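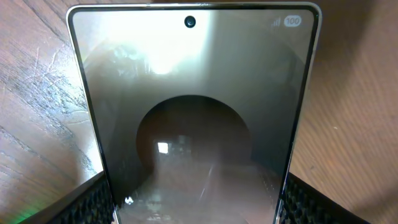 Chapter 12
Buying a Two-Arm Kit

A kit is usually sold on a few numbers: reach, payload, repeatability and price. Those numbers are easy to print and easy to compare, and a buyer who has only a catalog to go on will lean on them. They say little about how the kit will behave on your own bench with your own objects. A smartphone makes a good first test. It is smooth, flat and thin at the sides, and the gripper has to hold it by its long edges without squeezing the screen. The textured pads on the fingers matter more here than the motor behind them, and no line on the usual data sheet describes them. This chapter is about finding out what the data sheet leaves out before you sign the order.

By the end of the chapter you should be able to:
Read a quotation for a two-arm kit and list what is missing from it.
Write a trial task that fits on one page.
Score a trial so that a second person would give the same score.
Separate the cost of the kit from the cost of running it.

12.1 The Lastoveo case

We will follow one purchase through the whole chapter. Lastoveo is a small repair company that tests returned phones. Part of the work is connecting each phone to a charger, leaving it, and disconnecting it again. The operations manager, Aurora Torres, wanted to know if a low-cost pair of arms could take over the connecting and disconnecting. Her limit for the first purchase was $2,000, arms and grippers included, computer not included.

She asked for offers from two suppliers. Brendov offered a tabletop pair with a camera at the wrist, sold as parts to be put together by the buyer. Vetum offered a similar pair already assembled, with a year of phone support, at a higher price. The arms themselves were close in reach and close in payload. On paper there was little reason to choose the second.

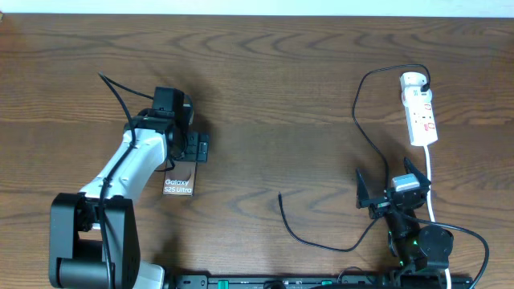 Torres asked her technician, Santosh Upadhyay, to write down what the kit would have to do before either supplier visited. His first version ran to four pages and covered every phone model in the building. She sent it back. The second version had one phone, one cable, one power strip and one table, and it is the version we use here.

The lesson for the reader is a simple one. A trial task should be small enough that you can run it many times in a day. A long task that is run twice tells you very little, and a supplier can always blame one bad run on the lighting.

12.2 Writing the trial task

Upadhyay's page has four headings. We give them in his order.

Objects. Name each object the arms will touch, with its make and size. Say if the supplier may swap any of them. At Lastoveo the answer was no.

Start. Say where each object lies when the run begins. Upadhyay marked the table with tape for the first runs and took the tape up for the rest — a kit that works only on the marks has to be known as such before it is paid for.

Finish. Say what counts as done. "Phone connected" was too loose. The final wording asked for the connector fully seated in the phone, the plug fully seated in the strip, and the phone showing that it was charging.

Help. Say what a person may do during a run. Straightening a cable by hand is help, and so is nudging the phone. Each one is written down.

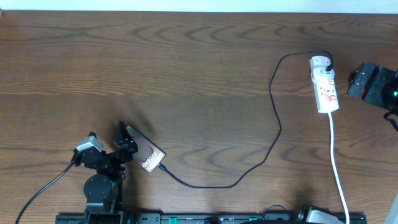 Cables deserve a paragraph to themselves. A rigid object stays the shape it was when you measured it, but a cable takes a new shape each time it is put down, and it can pull on whatever it is attached to. Yogesh Bisht, who ran the Brendov trial, asked for a shorter cable on the first morning. Torres refused, and she was right to. The repair benches use the long one.

When you read a supplier's own test results, look for the cable. If the report covers only blocks, cups and boxes, the results do not carry over to work of this kind. Ask for a run with a cable, and ask to choose the cable yourself.

12.3 Two arms or one?

A second arm raises the price, takes up table space and gives you more to calibrate. It is worth having when one object must be kept still or supported while another is moved into it. Connecting a phone is such a job. A clamp could hold the phone in place of the second arm, and for a single model a clamp would be cheaper. Lastoveo handles many models, so Torres kept the second arm in the order.

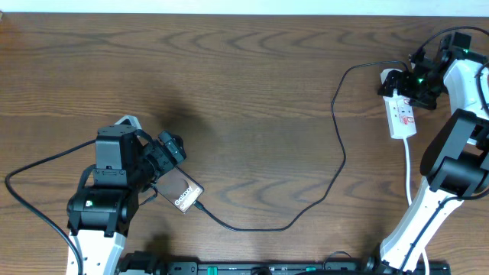
Figure 12.1 Left gripper on the phone, right gripper on the plug at the power strip.

Before you decide, draw up a table with one row for each step of the task and one column for each arm. Fill in what the arm is doing at that step. If one column is nearly all "waiting," price a clamp.

12.4 Scoring

Each supplier was given 60 runs. Þórarinn Fogh scored them from a chair beside the table, with one sheet per run. The sheet has three boxes: finished without help, finished with help, not finished. There is no box for "almost." Bisht argued for one and did not get it.

Fogh also wrote down the time of each run and the step at which it stopped, if it stopped. The step turned out to be the more useful column. Table 12.2, later in the chapter, shows how the stops were grouped and how the groups changed the questions Torres put to each supplier.

Terms introduced in this section: trial task, help, stop, unassisted finish.

Before you read on

1. Find a data sheet for any small gripper. Write down everything it says about the finger pads.
2. Write a one-page trial task for putting a key in a padlock, using Upadhyay's four headings.
3. Lastoveo refused the shorter cable. Describe a workplace where accepting it would have been reasonable.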